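4.2 Sorting of small-format packaging at the household bin

Small flexible packets formed the category with the poorest agreement between what residents reported and what was found in their bins (Figure 2).
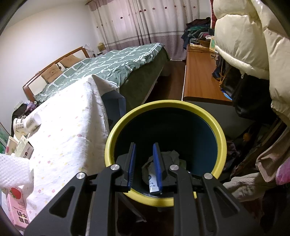
Figure 2. A small white packet held above the opening of a round bin with a yellow rim.

Majumder objected to the category itself when the draft coding scheme was circulated, arguing that a sachet and a bread bag are treated so differently in the kitchen that grouping them as "soft plastics" would hide the behaviour the study set out to measure. The scheme was revised on that basis. Items with a longest side under 35 mm were coded separately, and the remaining soft plastics were kept as a single class. The threshold was set before the main round of coding began and was not adjusted afterwards.

The audit covered 3309 items collected from households in Godden and Turkis over six weeks, ending in July. Each household kept its usual bins and received no new labels, liners or printed advice during that period. Bags were collected at the kerb before the council run and taken to the Demberg depot, where two coders worked on each bag independently. Items on which the coders differed were set aside and settled by a third person who had not seen the earlier codes. Wet food waste was weighed and then excluded from the item count.

Small packets turned up mainly in the general waste stream, which is the correct stream under the rules of both councils. The survey answers did not match this. Many respondents said they put packets of this kind in recycling, and several described doing so as a matter of habit. Two explanations seem possible. The first is that respondents answered for packaging as a whole and did not picture a sachet when they read the question. The second is that the nearest bin decides the matter. In most of the homes visited, the recycling tub was kept in a laundry, garage or side yard, while the general bin stood within reach of the table or bench. A person with one small item in hand may not make the trip, whatever their stated view.

The second explanation is in line with the earlier work of Kasprzak, who found that distance to the bin mattered more for light items than for bottles and jars. Our data cannot separate the two. The survey did not ask where each bin was kept, and the home visits were too few to support a test. Quintero's re-reading of the open-ended answers gives some weight to the first explanation, in that respondents who named a particular product were more likely to name the correct stream for it.

Bin size and shape were recorded during the visits but are not analysed here. Open bins without lids were common in living areas and lidded bins in kitchens, and any effect of the lid would be hard to tell apart from the effect of the room.

One limit of the audit should be noted. Small packets are easily caught inside larger items, and those folded into paper or pushed into cups may have been missed by both coders. The count for this category is therefore best read as a lower bound. The treatment of composite cartons, which raised different problems, is taken up in Section 4.3.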